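Heating a detached garage without running a new panel

Cirnodside Home and Shop Forum > Heating and Insulation

cnakamura
I have a detached garage, 471 square feet, concrete slab, one overhead door and one side door. It's on a 30 amp circuit from the house. I want to be able to work out there in the evening from October until spring without wearing a coat. I'm not trying to keep it warm overnight. The walls are insulated, the ceiling is open to the rafters. Do I start with a heater or with the ceiling?
Corinne

pullwood_al
Ceiling. You can put any heater you like in there and it will heat the rafters first. I did mine with batts and cheap drywall over two weekends and the same old heater went from useless to fine.

kthampi
I'd look at the overhead door before the ceiling. Most of them leak all the way around. Go in at noon, shut the lights off and look for daylight. New bottom seal and side seals took me one afternoon.

pullwood_al
Seals are worth doing, but they won't make up for an open ceiling. She should do both, ceiling first.

kthampi
She asked where to start. Seals are cheap and she can do them tonight. The ceiling is real money.

lamisi_a
What does the circuit feed besides the heater? If you run a table saw and a 240 volt heater on one 30 amp feed you'll be walking back to the house to reset it. Ask me how I know. I ended up with a small propane unit vented through the wall, and I have a CO alarm by the side door.

cnakamura
Lights, a few outlets, and a compressor I rarely use. No saw. I'd like to stay away from propane, the garage is close to the neighbor's fence and I don't want a tank out there.

Meenakshi G
Mini split. I put off buying one for years and I was wrong. Ours pulls less than the old space heater did and we get cooling in summer too. Have an electrician look at the feed first - the wire size matters more than what the breaker says.

pullwood_al
A mini split for evenings only is a lot of money. It likes to run steady. For two hours at a time I'd hang a radiant heater over the bench and be done.

Meenakshi G
Ours gets used 4 evenings a week and it's comfortable in the time it takes to eat dinner. We paid $880 for the unit and put it on the wall ourselves, then had the lines and wiring done by a pro. I don't think that's crazy.

lamisi_a
Radiant is nice on your head and does nothing for your feet. Put down mats on that slab whichever way you go. Mine are 10 years old and still flat.

cnakamura
OK. Seals this week, ceiling next, and I'll get someone to check the wire before I spend anything on heat. If the ceiling does enough I may try radiant first and see. Mats are on the list too.

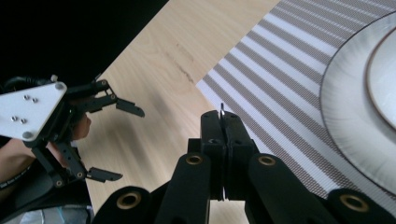
Similar threads
Vapor barrier over an unheated garage, yes or no?
Bottom seal keeps tearing on a sloped slab
Best way to run a condensate line through a block wall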